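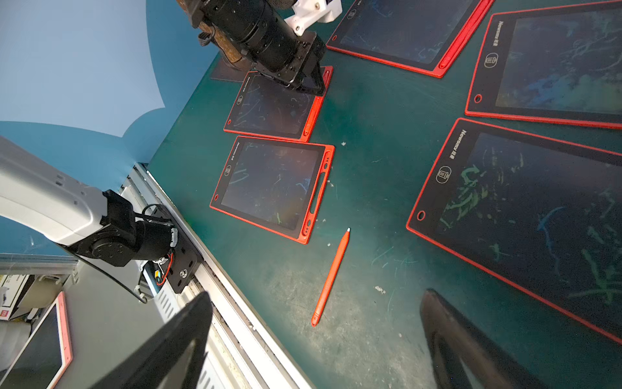
Planner update: overlapping tablets

The Sinaga planner now treats overlapping objects as a stack and picks the top one first. The test set is LCD writing tablets with red-orange frames, plus styluses, on a dark table shared by two arms. Dark screens gave the old segmenter trouble, so masks are now seeded from the frame color. The model was retrained on 3,934 labeled views. Replanning runs every 500 ms – slower than we want with both arms moving.
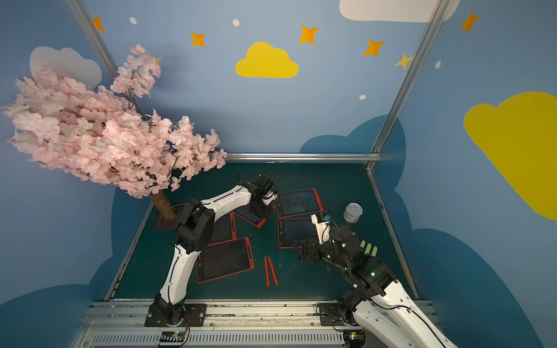
Glória Moreira would rather see the replan triggered by contact than by a timer, and asks whether the arm-to-arm collision check can run in its own thread. A branch with both changes is due in December.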